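Category: Home Safety / Checklists

Posted in July by Beryl Mapplebeck

My Before-the-Guests-Arrive Walkthrough, With Comments

I have run the same checklist on the Rowbotham house every summer, and every summer I scribble more in the margins, so this year I typed the whole thing up with the scribbles included. It's an inspection list for a vacation rental, but most of it works fine for any house that sits closed up for part of the year. Print it, cross out what you don't have, add what you do. I mark each line OK, FIX or WATCH. WATCH means I don't like the look of it but I'm not calling anyone yet.

OUTSIDE AND ENTRY

1. Front steps, handrail, porch boards. FIX.
I grab the rail and lean on it with my whole weight, because a guest coming up with two suitcases is going to do exactly that. It wiggled at the bottom post. Malcolm Fothergill came over with his drill and says the post is sound and it's only the bracket, so new bracket, longer screws. One porch board by the mat has a lifted nail. I hammered it down, but I'd like a screw in there.

2. Porch light and path lights. OK.
Go out after dark for this one! I skipped that for years and checked them at two in the afternoon like a genius. All lit. The one by the hose bib is dim but you can see your feet.

3. House number readable from the road. WATCH.
The hydrangea is winning again. An ambulance driver shouldn't have to get out and part the leaves.

4. Door locks and keypad. OK.
New batteries in, old code wiped, new code tested from outside with the door shut. Please test it with the door shut. I say no more.

SMOKE, GAS AND FIRE

5. Smoke alarms, every one, by the button. FIX.
Upstairs hall was fine, both bedrooms fine, and the one at the bottom of the stairs gave me a sad little croak. I changed the battery and it still croaked, then I took it down and read the date on the back and it's past the ten years. So that's a new alarm and not a battery. Look at the dates while you're up there on the ladder, it saves going up again.

6. Carbon monoxide alarm. OK.
Plugged in low in the hall outside the bedrooms. Guests love to unplug it for a phone charger, so I check it at every changeover and not only in summer.

7. Fire extinguisher. OK.
Needle in the green, pin in, bracket tight. It hangs by the kitchen door where you'd pass it on the way out. It used to be over the stove, which I now understand is a silly place to reach for anything when the stove is what's burning.

8. Dryer vent. FIX.
Oh boy. I pulled the hose off the back and got a wad the size of a small cat. Cleaned it out, vacuumed the duct, ran the dryer, and felt a good strong push of air at the outside flap. I'm still marking it FIX as the hose itself is that crinkly foil kind and I want the rigid one.

KITCHEN AND EATING AREA

9. Outlets near the sink. OK.
Test button, reset button, both outlets. If the reset won't click, get an electrician, don't keep stabbing at it.

10. Fridge temperature. WATCH.
My thermometer said 43 and I want it at 40 or under. I turned the dial down a notch and I'll look again tomorrow morning. It had only been on since breakfast, so I'm giving it a fair chance.

11. Tables and worktops. OK.
Every flat surface gets the same treatment. Push down on each corner, check for rocking, run a dry hand along the edges for splinters or chips, and get down and look at the legs and brackets underneath (bring a flashlight and possibly a friend to haul you back up). I tighten anything that turns. Wipe down with dish soap and water, then plain water, then a towel.

12. Kids' dishes and cups. OK.
I keep plastic for the little ones and I go through it once a season. Bend it a bit, hold it to the light, and toss anything with a crack, a sharp rim or that cloudy look that won't wash off.
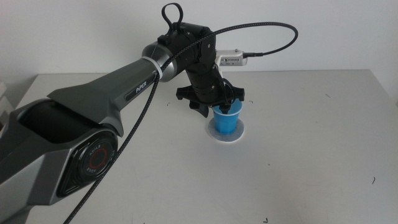
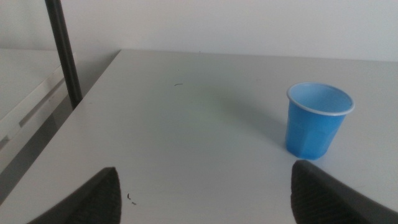
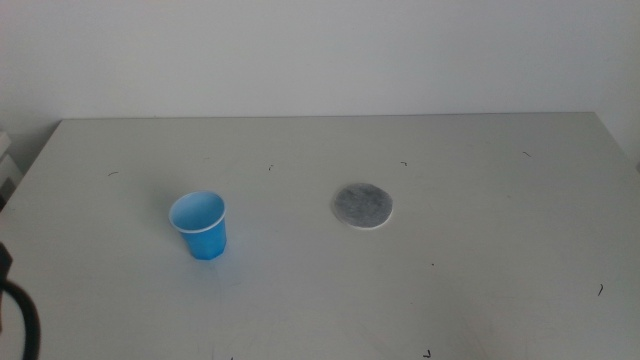
White tabletop in all three, blue plastic cup in all three.

13. Knives and the high cabinet. OK.
Knives in the block, block at the back of the counter. Cleaning stuff is up high behind a latch. I yanked on the latch pretty hard and it held. Dishwasher pods live up there too, because they look like candy and I don't trust anybody under six, or my brother-in-law.

BATHROOMS

14. Water temperature at the tap. FIX.
Too hot. I ran it for a couple of minutes into a mug with the candy thermometer and got a number I wasn't happy about, so the heater has been turned down and I'll measure again once the tank has had time to settle. You're looking for 120 degrees at the most. If you have a long pipe run like I do, measure at the tap closest to the heater.

15. Tub mat and grab bar. OK.
The mat is new. I bought the Moltent one after the old suction-cup thing grew a whole garden underneath. The grab bar is into the studs, and I hung off it to be sure. If yours is held up by drywall anchors, take it down, it's worse than having none.

16. Bathroom fan. WATCH.
Holds a square of toilet paper against the grille, which is my test, but it's started to hum. It may only be dust. The Tuvevlow upstairs is quiet and it's older, so go figure.

BEDROOMS AND STAIRS

17. Windows open from the inside, all the way. FIX.
The back bedroom window was painted shut!! I did that. I painted it in the spring and felt very proud of the trim. Scored it with a utility knife and got it moving, but it needs a proper scrape and some wax on the track so that a kid could open it.

18. Blind cords. OK.
None left. The last corded blinds went out two years ago and I haven't missed them.

19. Bunk bed rails and ladder. OK.
Every bolt checked with the hex key, which I tape to the underside of the bottom bunk. Two of them took a quarter turn.

20. Stair treads and runner. WATCH.
Third step from the top, the runner has a bit of slack. Not enough to catch a toe yet. I'm going to restaple it when I get the gun back from Malcolm.

PAPERWORK

21. Emergency sheet by the phone. FIX.
Still listed the old Mullier number for the heating people, and they changed it over the winter. Reprint, new plastic sleeve. Put the full street address at the top in big letters, people on vacation never know where they are.

22. First aid kit. FIX.
Bandages gone (always), tweezers gone (why?), burn gel expired. On the shopping list along with the alarm and the dryer hose.

Whole walkthrough took me around 2 hours, not counting the dryer. Second pass once the FIX items are done, and I'll add notes under any that come back.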